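Workshop Tips: When a Robot Hand Crushes, Drops or Won't Let Go

Filed under: Small automation, Bench safety

We run a two-person packing bench with a Pultel arm and a five-pound hand on the end of it. It sorts light things into bins: cups, lids, wrapped soap, sample jars. Most days it is dull to watch. One Thursday in the spring it closed on a paper cup, kept closing, and then refused to open. The cup was flat, the arm went on with its route, and it dragged a full bin off the back of the table.

The bin was full of glass jars. We lost 9 of them and spent the rest of the morning on the floor with a dustpan. Nobody was hurt. One of us had been reaching in to straighten a stack a minute earlier, though, and that is the part that made us change how we work.

These are the tips we wrote down afterward. They apply to most small arms used in a garage or back-room shop. Your manual comes first where it disagrees with us.

What went wrong

There were two faults, and either one alone would have been a small nuisance.

The first was a grip limit that had gone back to its factory setting. We had updated the Praster control software the night before and did not check the saved settings afterward. Our limit for paper cups is very low. The factory limit is fine for a jar and far too much for a cup.

The second was a cracked cable sleeve at the wrist. The wire inside had worn thin where it bends, and the signal telling the controller how far the hand was closed came and went. When it dropped out, the controller held the last thing it knew. It thought the hand was open and free to travel.

We found the crack only after taking off the wrist cover. From outside it looked fine.

Stop it first, look second

If the hand does something you didn't ask for, hit the stop button before you try to work out why. Keep the button where you can reach it without leaning over the table. Ours used to be on the wall behind the arm, which meant walking past the arm to stop it. It is now on a short bracket at the front corner, at hip height.

Don't pull an object out of a closed hand while the power is on. A hand that has lost its signal may get it back at any moment, and then it will finish whatever it was doing.

After the stop, switch off at the main switch as well. The stop button on many small arms cuts the motors and leaves the controller running. Wait for the lights on the controller to go out, then use the manual release if the hand has one. Read up on the release ahead of time. Ours needs a small hex key, and the key now hangs on a string from the bracket.

Be ready for the arm to sag when power is cut. Some have brakes and some don't. Put a block of foam under the forearm before you release anything, and keep your fingers out of the elbow.

Check the cable

Do this with the power off and the plug out.

Run a finger along the cable from the base to the wrist and feel for flat spots, stiff spots and anything sticky. Bend it gently at each place where it bends in normal use. Cracks close up when the cable is straight, so a quick look won't find them. Take off the wrist cover if your model allows it. Look for a dark line or dust caught in a groove.

Tape is not a repair. We tried it once on a different cable and got 2 more weeks out of it before the same fault came back. Buy the right cable, and buy a spare with it. Ours came from Bistora and fit without any fuss, though the clips were stiffer than the old ones and needed pressing in with the handle of a screwdriver.

When you put the new cable in, leave a little slack at the wrist. The old one had been pulled tight by an earlier owner, and we think that is what wore it.

Check the saved settings after every update

Write your settings on paper. Ours are on a card taped inside the lid of the toolbox: grip limit for each item, travel speed, lift height, how far the hand opens before it moves in. After an update we read the card against the screen line by line. It takes less time than making coffee.

Also write down the date of the update on the same card. When something odd happens you will want to know what changed last, and memory is not good at this.

If the software lets you save a settings file, save one, and put a copy somewhere other than the machine itself.

Clear the table before you test

Take everything off the bench that doesn't belong to the test. Use one bin with nothing in it and one light object that won't matter if it gets crushed. Paper cups are good for this. They cost almost nothing, they show every squeeze, and a dented rim tells you right away that the grip is too strong.

Start with the hand open and well clear of the cup. Run the approach alone first, with no closing, and watch the gap between the fingers and thumb as it comes in. If the hand isn't lined up at that stage, squeezing won't improve matters. Fix the position and run it again.

Keep the front of the table bare. If the arm sweeps the wrong way, an open surface is the cheapest thing for it to sweep across.
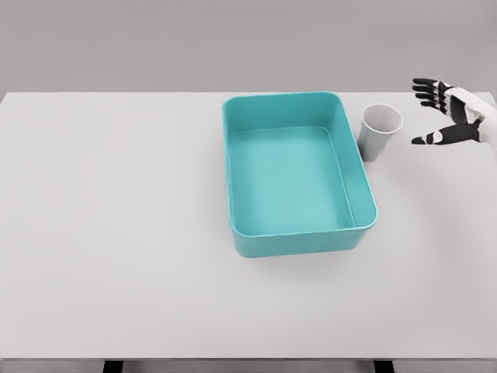

Work up the speed slowly

Run the first tests at the slowest speed you have. We do ten clean picks at that speed, then go up one step and do ten more. A dented cup or a missed pick sends us back a step.

Listen as well as look. A healthy hand makes the same sound each time it closes. The faulty one had a small stutter near the end of the close, and looking back we had both heard it for days and put it down to the cold.

Between runs, put the cup back by hand only when the arm is paused and parked. It gets tempting to slip it back in on the return swing. Don't.

Give the bin somewhere to stay

A light plastic bin slides easily on a smooth table. Ours went over the back edge with very little push. We now put a sheet of rubber shelf liner under each working bin and screw a low wooden strip along the back of the bench. The strip is less than an inch high and the arm clears it.

Anything breakable gets moved to a shelf as soon as the bin is half full.

What the fix cost

The cable and its spare came to $198 with shipping. The jars were cheap. A new hand from Raju would have been $800 or more, and we had one in the online cart before we thought to open the wrist cover. Check the cable first.

Monthly list

Press the stop button during a slow move and make sure it stops the arm.

Feel the cable from base to wrist.

Read the settings card against the screen.

Tighten the bolts at the base — ours work loose in summer.

Wipe the fingertips with a barely damp cloth and let them dry.

Find the hex key. If it isn't on its string, put it back before you start work.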